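Community help > Robot arms > Faults and safety stops > Arm stops partway down to a tray

Delia Văduva

Hello all! I've been having a brilliant time with our arm at Irley, teaching it to pick small things out of a tray, but there's a fault I can't shake. It runs 8 picks without a murmur, then on the way down it stops dead with code 2617 and the brakes clunk on. If I clear it and press go, it carries on as if nothing had happened. Twice now it has pushed a fingertip into the tray first, which worries me more than the stop does. Speed is set to 900 on the Laxdal controller. Is it safe to keep clearing it?

Sheldon Després

Had this in October. Turn the force limit up a bit and it goes away.

Steinar Kragh

Please don't turn the limit up! The stop is the one part of this that's working properly. On our Laxdal box 2617 means the arm felt more push than it expected, and you've already told us the fingers are meeting the tray, so I'd believe it.

I love chasing this sort of thing, so here is what I'd do. Hit the stop button, hands well clear, and check the tray first. Ours had crept towards the front of the table and was sitting over the edge, so it tipped a hair whenever something leaned on it — enough to throw the height out. Push it fully back onto the table and fix it down. Then drop the speed to 10 and step through the move with a finger on the stop.

Look at the way in as well as the way down.
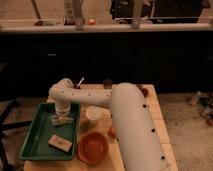 I'd clear away any cups and bowls that aren't part of the job, too, so that the forearm has room to swing if you need to jog it out by hand. After that, teach the bottom point again with the gripper you're using now. We'd swapped to longer fingers from Grenbridge and never changed the tool length (my fault entirely), so every pick was aimed too low. Once that was put right we had no more stops, and I was grinning all afternoon.

If it still trips at slow speed with nothing near the fingers, leave it off and ring whoever looks after the arm. Do tell us what you find!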